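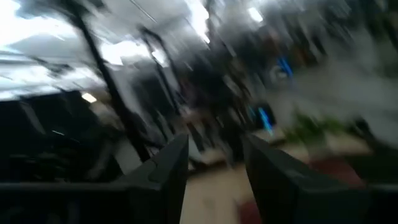 We got the break money! I found out on Thursday at 6:40 in the morning, standing in the staff parking lot with one shoe untied, and I read the email three times before I let myself believe it. Then I called my sister, who was asleep, and she said "great" and hung up, so now I'm telling all of you.

If you've been reading this blog for a while you know I work nights on a medical floor at Mudville, and you know I have complained about the lunch thing at length (sorry). For anyone new, it goes like this. Our time clock took thirty minutes off every shift for a meal, automatically, whether you ate a meal or not. If you missed it, you were supposed to fill out a form, get the charge nurse to sign it, and drop it in a tray before you left. At 7:30 in the morning, after twelve hours, with report running long and somebody's IV pump screaming down the hall. You can guess how many of those forms got filled out. I did maybe one a month, and I'm a person who likes forms.

What changed is that Fergus Imrie started on our floor. He came from a hospital where missed meals were just a button on the clock, and he was so confused by our tray that he asked about it in the middle of a staff meeting. He wasn't being difficult! He really wanted to know. The manager told him the break was provided, and if people chose not to take it, that was on them. I remember looking at my hands. I had nine patients the night before because of a call-out and I ate a granola bar in the supply room.

So a bunch of us started writing it down. I kept a little green notebook in my scrub pocket and put the date, who was covering (usually a blank) and whether I'd left the unit. No patient names or room numbers, nothing like that. Other people used their phones. In-ho Ko, our union rep, asked us to keep it going through the whole winter before he filed anything, and I was so impatient about that, but he was right. When he put all of our notes together there were 346 missed meals on one floor. One floor!

The hearing was in a conference room over in Punotdale with terrible carpet and very good coffee. I'd pictured something like TV and it was mostly people turning pages. I testified for maybe twenty minutes. The hospital's lawyer was polite and asked me whether anyone had ever told me I couldn't take a break, and I said no, but nobody had ever told me who would watch my patients either. I had not practiced that. My voice did a weird wobble in the middle of it and I kept going.

The part that seemed to matter most was the paging records. The clock said we were eating at 2:00, and the call light system showed the same nurses answering lights at 2:04, 2:09, 2:15. I had no idea those logs were even kept. Fergus did, of course. He knows about every log in the building.

The arbitrator's decision is long and pretty dry, and I love every page of it. The short version is that the hospital can't assume a break happened when it had no one lined up to cover it. They have to turn off the automatic deduction on our floor, and pay back what we logged. My share is $3,636, which I had to go sit in my car about. It covers my transmission and then some. I know people at other places have had it go the other way, and I'm not a lawyer, so please don't take my hospital's contract as your contract. Go find your rep and ask.

The best bit so far, though, happened last night. There was a break nurse. An actual person, floated up from the surgical side, walking around with a list. She came up to me at 1:30 and said "give me report, go eat," and I had leftover bibimbap from In-ho's wife (she sent enough for the whole crew, it was unbelievable) and I sat DOWN. In a chair. I heated it all the way through. I had so much time left that I called my voicemail and deleted things from last October.

We don't know yet if they'll staff it like that every night, and the other floors still have the old clock. In-ho is meeting with the folks from telemetry next week. I've already given one of them my spare notebook, the blue one, and told her to start with tonight's shift.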